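Kitchen chores, still not solved

2/25/19

Every November I go back over the claims made for household robots and check which ones hold up. This year I got to it late. The short version: dishwashers work, floor cleaners mostly work, and arms that handle cookware are still slow – very slow.

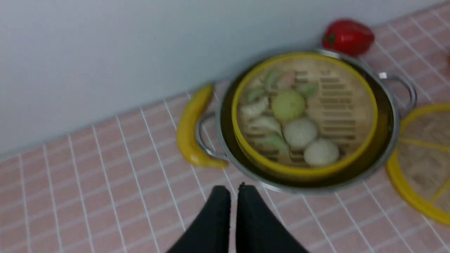
Cost per finished task is the number I care about, and vendors rarely print it. The Mundura data sheet lists a cycle time of 46 seconds for one pick and place, with no failure rate beside it. Pots are a fair test. A steel one with two looped handles gives a gripper a decent hold, but its polished rim throws reflections that confuse depth sensing, and a bamboo steamer full of toy dumplings sitting inside has to stay level the whole way. Real dough would be worse, as it sticks and tears.

I would want over 300 runs with no more than 3 drops before trusting an arm near a hot stove. Granileo says its next controller will log drops by default. I'll read the logs when they exist.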